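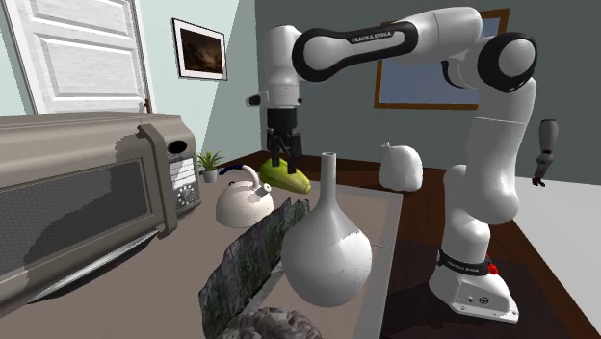
Plokwood Support
Ticket 661: Put-away task drops the fruit on the way past the vase
Status: Solved, follow-up open
Product: Plokwood Kitchen, counter-clearing tasks
Opened by: Nadège Lecomte
Handled by: Sheila Haworth, Radka Ionescu

Nadège Lecomte, 9:12 am
Hello all, and thank you for the quick help last time, the door hinge problem has not come back once. This one is a bit longer, so please get yourselves a coffee first.

We are using your kitchen to answer a question our director, Colette Courtois, keeps getting from the care homes we work with in Gristonham: can a machine put the groceries away yet? We picked the plainest chore we could think of. The arm takes the long yellow-green fruit off the counter by the microwave, carries it across past the tall white vase and sets it down on the dark wood beside the white bag. Then it comes back to its rest position. My aunt could do it while talking on the phone.

The arm reaches the fruit, the fingers go down on either side of it, and the lift looks lovely. Then somewhere on the sideways move the fruit starts to turn in the fingers, one end dips, and down it goes. We ran it 400 times over the weekend. The fruit arrived where it should in 23 of those. I would like to tell Colette a better number, or at least tell her why it is that number.

What I've tried so far:
Closing the fingers harder. The fruit then pops out sooner.
Slowing the whole arm to half speed. Fewer drops, but each run takes so long that we hit the time limit.
Swapping the fruit for a plain box of the same weight. No drops at all, and that is when I decided to write to you!

Sheila Haworth (Plokwood), 10:40 am
Hi Nadège, so glad the hinge is behaving. Coffee in hand, I read the whole thing twice and I have a few questions before I pull Radka in.

Which version of the object pack are you on? And when you made the box, did you keep the weight setting from the fruit, or type it in fresh? Also, could you tell me where along the fruit the fingers close? The thing is long and it sits at a slant, so the grasp point matters more than it would for an orange.

Nadège Lecomte, 11:05 am
The pack is the one that came with the January update. I typed the weight in fresh, 600 grams, which I took from the object sheet. The grasp point is whatever the planner picks. I assumed it would pick the middle, as I would.

Radka Ionescu (Plokwood), 1:30 pm
Hello Nadège, Radka here, I look after the objects. I loaded your project and had a good long play with it. Two separate things are going on, and they make each other worse.

First, the planner picks the middle of the fruit's outline as seen from above. The fruit's weight is not spread evenly along it, so the middle of the outline and the point where it balances are not the same place. Your box is even all the way along, so there the two points agree and it travels beautifully. With the fruit, the heavy end wants to swing down as soon as the arm speeds up sideways.

Second, and this is our mistake, the fruit's surface friction in the January pack was saved far too low. It was behaving like a bar of soap in the bath. Squeezing harder on a rounded, slippery thing just sends it off in whatever direction it likes. Anyone who has washed a squash in the sink will know the feeling.

Could you please try this:
1. Install the object pack hotfix I've attached to the ticket.
2. In the task file, change grasp_point from outline_center to mass_center.
3. Put your finger force back to the default.
4. Leave the speed alone for now.
5. Run a short batch, and send me the log whatever happens.

One more thing I noticed while I was in there. Your path goes quite low past the neck of the vase. It clears it when the arm is empty, but the planner wasn't told that the arm is carrying something long. Tick "include held object" under path checks and it will go up and over. It adds a little time to each run.

Nadège Lecomte, 4:48 pm
Radka, you are a treasure. I did steps 1 to 5 and ran another 400 while I was in meetings. The fruit gets there nearly every time now. The log is attached. I haven't worked through the failures properly, but the ones I watched were all at the setting-down end: the arm lets go a touch too high and the fruit rolls up against the bag. I don't mind that very much. My own shopping ends up like that.

I did forget the tick box on the first try and the vase went over in grand style. Ticked it, all fine.

Sheila Haworth (Plokwood), 5:15 pm
Wonderful news! I'll mark it solved and keep a follow-up open for the release height, as that sounds like something Radka can look at next week.

May I add a word for Colette, though, before the care homes hear about this? A good score here means the arm can move this fruit across this counter, with the kettle and everything else staying put and the planner knowing the exact shape and weight of what it holds. In a real kitchen somebody moves the kettle. The fruit is a different fruit every week, and it may be wet. We do have a setting that shuffles the objects and changes their weights between runs, and I'd gently suggest trying that before anyone quotes a number. Clémence Lemaire at Firnik ran her dish-stacking project that way and her scores fell a long way at first, but she told us she trusted them a good deal more.

Nadège Lecomte, Friday, 8:55 am
Colette read this over my shoulder and says thank you, and that she'd much rather have the lower number. Shuffled batch is running now. Is there a way to keep the vase out of the shuffle? Some of the starting positions put it right under the gripper and the run ends before it begins.

Radka Ionescu (Plokwood), Friday, 9:20 am
Yes, set shuffle to off in the vase's own entry and leave the rest on. I'd keep a second batch with it switched on, all the same, and compare the two when they're done. Release height fix is on my list for Tuesday's build.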